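Week 4 notes: Reading loyalty programs with a cold eye

Consumer Behavior, evening section. Instructor: Liên Sầm

These notes cover the first half of the loyalty unit. They don't replace the reading. If you missed class, get the worked numbers from Đạt Tăng, who kept a cleaner copy of the board than I did.

1. What the claim is

The usual claim for a loyalty program goes like this. Members spend more than non-members, so the program makes people spend more. You will meet that sentence in trade magazines, in vendor brochures, and in the case packet, where Muline (a chain of coffee and sandwich shops) repeats it on the first page and again on the last.

Look at what was compared. People who signed up are set against people who didn't. Who signs up for a coffee card? People who already buy a lot of coffee there. A heavy buyer gets more out of joining than someone who stops in twice a year, so the two groups were different on the day the program opened. The gap between them tells you who joined. It says very little about what joining did.

This is selection, and it is the single most common mistake in the student papers I get on this topic. Last June I had a stack of them, and most took the vendor's chart at face value.

2. The Muline numbers

The packet reports 4000 customers tracked over one quarter, of whom 1456 held a card. It gives average spending for both groups and draws two bars. The cardholder bar is taller. The accompanying text calls the difference "lift."

Lift compared to what? To use that word you need to know what the cardholders would have spent without the card. The packet doesn't say, and it couldn't, given how the numbers were gathered. At the very least we would want to see the same people before and after they joined. Even that has trouble, as people often join when their habits are already changing. Somebody starts a job across the street from the shop, begins buying lunch there every day, and picks up a card in the first week. The card then gets credit for the job.

The packet also says 71 percent of cardholders were "active." Turn to the footnote. Active means one purchase in the quarter. I would call a person who buys one muffin in three months something else.

3. Free stamps and the head start effect

There is a better argument for punch cards, and it deserves a fair hearing. The idea is that people speed up as they get near a reward. Give someone a card that needs ten stamps, and the visits are supposed to come closer together toward the end. A related idea says that a card needing 12 stamps with two already filled in gets finished more often than a blank card needing ten, even though the work left is the same.

I think there is something in this. I also think it gets oversold. Speeding up is easy to confuse with plain sorting: the people who reach stamp nine are mostly frequent buyers, and the slow ones have dropped out or lost the card. If you average the gap between visits at each stamp, the average will shrink even if no single person ever changed pace. To show a real change you have to follow each person and look only at those who finished.

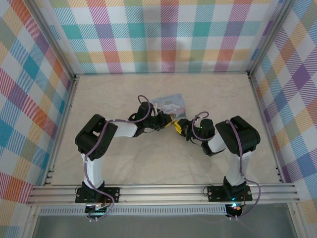
Does a customer who finishes a card go on to buy more over the whole year?

Usually the card data alone can't tell you. A person may rush the last few visits and then stay away for a while, so the yearly total comes out the same and only the timing has moved. You need a full year of purchases, including the ones made with no card in hand.

Watch for this when a study stops at the reward. Stopping there catches the rush and misses the slump.

4. What a fair test looks like

Pick the shops or the customers by chance. Offer the card to one group and hold it back from the other. Then compare everyone who was offered it, including those who said no, with everyone who wasn't. Students always want to drop the people who said no. Don't. The moment you drop them you are back to comparing keen buyers with everybody else.

Flesix, the second case in the packet, came nearly to this point. It sells pet food by mail and gave its program to a random half of new customers. Good so far. Then the write-up reports only on those who "engaged" with the program, and the random split is wasted. Hưng Lại asked in class whether the full figures might be in the appendix. They aren't. I looked twice.

Costs count too. A free sandwich given to someone who would have paid for it is a loss, and few write-ups list it as one. Neither do they list staff time at the register or the price of the software. A program can raise sales and still lose money – ask for the profit figure before you get excited about the sales figure.

5. Loyalty as a word

We use "loyal" for people who buy again and again. Some of them like the shop. Others buy there out of habit, or it's the only place open at six in the morning. Open a second shop next door and you learn which kind you had. Chiến Tạ's point about airline miles belongs here: a flyer stuck with one carrier at the local airport looks very loyal in the data.

For next time

Read the Irer case (grocery) and skip the section on app design. Write one page on this: what would Irer have to show you before you believed its program changed anybody's shopping? Name the comparison group in your first paragraph. Papers that use the word "engagement" must define it.

Duyên Triệu has the sign-up sheet for presentations. The slot on Giáp is still open, and it's the shortest case in the packet.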